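Week 4 notes: finding a corner you can pick up
Plirnville evening course, robot software strand
Notes by Marianna Lis

14 shares | 3 comments

Right, carrying on from where we ran out of time. We had a mask for the cloth (more or less) and I was just about to say why a mask on its own won't get you a fold. A mask tells you which pixels are cloth. The planner wants a point, a direction to come in from and a width to open the fingers to, and those three numbers are what your code for this week has to hand over.

I'm sticking with cloths with a coloured edge for now. Amos Dvorak asked whether that's cheating, and yes, a bit! But it lets us get the whole chain working, perception through to control, before we make the perception hard. Iolo's group will be on plain white tea towels by February and they're welcome to them.

Have a look at the one I've been using for my own runs. The hem is bright lime green and the fabric is a pale blue, so in hue they sit well apart, and the wood is a different thing again.
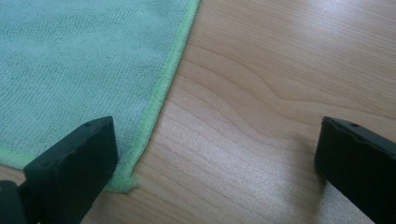 4.1 Fitting the two edges

Threshold on hue first, then fit lines to whatever green is left. Please don't just take the biggest blob and call it the hem. One of the fingers is sitting over the bottom hem there, so the green comes out in two short pieces with a gap between them, and a blob finder will happily throw one of them away. Fit a line through both pieces and you get the edge back. The side hem is much easier, one long run that's very nearly straight.

Where the two lines cross is your first guess at the corner. It'll be slightly too far out, as the real corner is rounded, so walk back along the bisector until you hit cloth. Oh, and watch for loose ends of binding. There's a little tab sticking out onto the wood at that corner, and my first version (I'm not proud of it) chose the tab as the grasp point every single time. An opening step on the mask before you fit anything will usually shave that sort of thing off.

4.2 Shine

Glossy tables are a pain. The glare between the fingers goes almost white and hue means very little in there, so mark anything with low saturation and high value as "don't know" and leave it out of the fit. Don't mark it as table! Barış did that last year in the Odeo code and the planner got very confident about places it couldn't see at all.

4.3 Masking the fingers

The fingers live in the same part of the picture for any given opening, so make a mask for each opening width and look it up. I use 15 widths and interpolate between them. Grow each mask by a few pixels to take in the shadow next to the finger.

For this week

The practice set has 356 pictures, in the Astach folder, and 28 of those are held back for marking, so you won't see them. Send me a function that takes one picture plus the opening width and gives back point, direction, width and a confidence score. If it can't find a corner it should say so and return nothing. Elżbieta Bednarek will run them all on the lab machine and she'll stop anything that takes over 700 milliseconds, so keep an eye on your loops.

Reading is the Domański handout, just the part on line fitting with outliers. Skip the proofs unless you like that sort of thing.

3 comments | Share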